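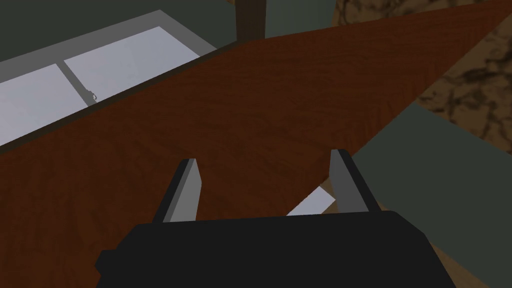

Slide 4: simulated gripper, open and empty, over a wood tabletop.

Leave it up for a bit. Ask who in the room has wiped a table this week. Hands.

Then the question I was asked to answer: can a machine do that chore yet? My answer in February was no, and I've had no reason to change it.

What you're looking at is a rendering. The grain looks nice. Rendered wood doesn't have jam on it. Two flat fingers can pinch a cloth, sure, but wiping is pressure and noticing what you missed, and I have yet to see a demo that scores the second part.

Numbers, say them slowly. Lundier ran 1372 table-clearing trials in simulation and put the good ones in the brochure. On the real table at Jancombe they ran 300. Of those, 290 had a person step in at least once. Leobardo Jaramillo sent me the log, and I read all of it. That leaves ten.

Wilma Lamont will object that the software is newer now. Fine. Ask her for the new log. (Be nice, she's in the second row.)

Shop floor: Prunach is a fairer case. Same bin, same part, same light. I'd buy that one, maybe. Don't let anyone stretch it to kitchens.

If short on time, skip to slide 19, Iona Nisbet's cost table. Otherwise go on to dishes, next slide. Water is by the lectern.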